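Thread: Budgeting for a two-arm mobile unit – what did you forget?
Board: Equipment, Buying and Planning
8 replies

sprocket_widow
Started 27 December 2023

I've been handed the job of writing the equipment plan for our lab's first two-armed robot. I believe I was chosen for owning a calculator. The shortlist is down to the Orka, which everybody wants, and the Kostholm, which everybody can afford.

The quote for the Orka covers the base, both arms and a pair of basic grippers. It doesn't cover a charger. I read it three times looking for the charger. Delivery is 20 weeks, so whatever I leave off the plan now I get to explain to my boss in person next summer.

What did you leave off yours? Assume I know nothing. My boss does.

torque_and_regret
Spare fingers. Put in five sets. You'll think five sets is a lot and then a grad student will try to pick up a stapler.

Also the charger, obviously. Also the cable for the charger, on a separate line, at a price that will make you sit down.

DeirdreFahy
Service contract. Read what "on site" means. Ours meant our site for the first year and their site after that, with us paying for the crate. The crate had to be the original crate. We had thrown out the original crate.

I'd set aside a fifth of the purchase price per year for upkeep, and I've been called gloomy for saying so by people who later asked to borrow our spare wrist.

mildly_servo
A fifth is gloomy. We run a Kostholm and spend nowhere near that. It's slow and it sounds like someone moving a filing cabinet, but in 38 months it has needed one fan and a lot of patience.

DeirdreFahy
How many hours a week does it run?

mildly_servo
That's a personal question.

DeirdreFahy
Thought so.

halfstep_lena
I'll say the unpopular thing: don't buy either one yet. Put the first half of the year into simulation and a decent workstation, then buy hardware once you know what your arms have to reach. We did it in that order and changed our minds about the gripper before we'd paid for it. It's a lot cheaper to change your mind about a gripper in software. The vendor doesn't charge a restocking fee, for one thing.

We went with Sorach for the rooms. You pay per seat and there's a scene pack you can fill with furniture and assorted junk.

torque_and_regret
Ah yes, simulation, where the floor is level, nothing is sticky and the cable never gets caught in the door.

I've seen this plan. You spend six months getting beautiful at picking up a virtual mug and then the real robot arrives and can't fit in the elevator. Ours couldn't fit in the elevator. We'd simulated the mug and left out the elevator.

halfstep_lena
So simulate the elevator?

I'm not saying it replaces hardware. I'm saying she has a 20-week wait and a salaried person who'd otherwise spend it refreshing the shipping page. A workstation and seats cost less than one arm. And you do learn real things. Our first lesson was how much of the robot's own view is taken up by robot. The second was that our list of "simple" rooms had nothing awkward in it, so now we litter the floor.
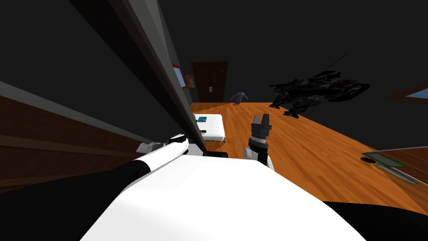 After a couple of weeks of that we dropped the long gripper we'd been quoted, and I got to cross a whole line out of the budget, which I did with a ruler. We also found we cared more about the base than the arms. Turning around near a low table was harder than any of the picking up. None of that was in the brochure.

mildly_servo
I'm with Lena on the order and with torque on the elevator. Measure the elevator. Measure the doors too, with the handles on.

And check what the simulator model includes. We tried one from Woo that had the arms right and the base as a sort of polite suggestion. If the vendor hands you their own model, ask who made it and when, and watch their face.

DeirdreFahy
Agree on all that. My only quarrel is with "a workstation and seats cost less than one arm." True in year one. Seats renew. The person who keeps the scenes working wants to be paid every year too, and more each time, the way people do. Put their hours in the plan or you'll find them hiding under "miscellaneous" with the coffee.

halfstep_lena
Fair. Ours was under "miscellaneous." I can't comment on the coffee.

torque_and_regret
Fine. Simulate first, but order the robot on the same day, or your money will be gone by the time you're ready. Ours was taken back at the end of the budget year and turned into chairs. They're good chairs. I'm in one now.

sprocket_widow
This is more useful and more depressing than the vendor call, so thank you.

Current draft: Orka ordered up front, with charger, cable and five sets of fingers. Two simulator seats and one workstation to fill the wait. Part of a person. Deirdre's fifth, which I've labeled "upkeep" and put on page two. I asked the sales rep whether we could leave the grippers unspecified until 5 weeks before shipping and he said he'd "circle back," so I've penciled that in as a no.

I also went and measured the elevator. It's fine. The ramp to the loading dock has a step in the middle of it.

torque_and_regret
A ramp with a step?

sprocket_widow
I've added a line for a ramp.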